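Old Mokesance issues, keep or scan?

gerau_tapehead
Hi all! I've got 19 back issues of Mokesance on the shelf (mostly the mic reviews, bless them) and I'm wondering whether to scan the lot and let the paper go.

wondstead4
Oh, please keep them! I still pull mine out before every drum session, and scans never get read. 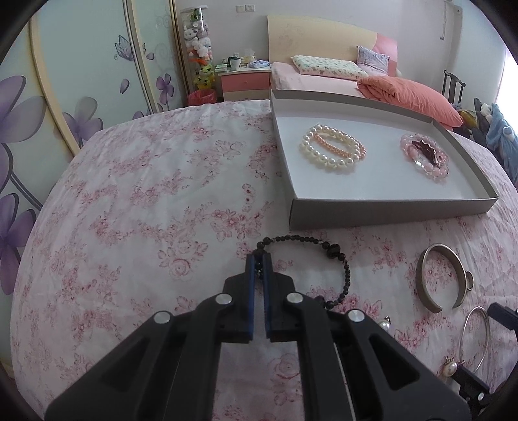

Reply 2

mapplebeck_mix
I'd gently disagree, friend. I scanned mine in June and now I can search for a preamp in seconds, which I never once managed with the paper.

gerau_tapehead
Well, now I'm torn! Maybe I'll scan the reviews and keep the interviews.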